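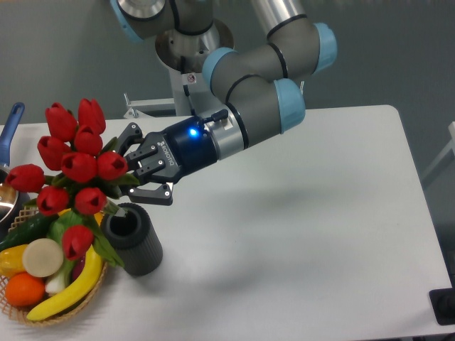

A robot arm holds a bunch of artificial tulips beside a dark vase at the Teixeira Centre open day.

Centre opens its robotics rooms to the public

Residents of Lustetden were welcomed to the Teixeira Centre on Saturday for its January open day, with 143 people signing in at the front desk between 10 am and 3 pm. The program covered the centre's work on robots for household tasks, including the handling of flowers, produce and kitchenware.

Demonstrations were held in 3 rooms and repeated through the day in groups of up to 19. Staff explained how an arm is taught to grip a soft stem with less force than a pan handle, and visitors were invited to put questions to the engineers after each session.

Mafalda Ramalho, who directs the household program, thanked the City of Lustetden for its support. "People asked us very practical questions — how long it takes, what it costs, what it does when something slips," she said. "Those are the questions we work on every day."

The household program is carried out with Rokska, the centre's engineering partner, and has received funding from the Drarkelora Foundation. Almost 126 hours of teaching sessions have been completed so far.

School groups wishing to arrange a visit during term may write to the centre's public programs office. Bookings are free of charge.

Search this site Enter keyword Go

Contact us | © Teixeira Centre | Back to top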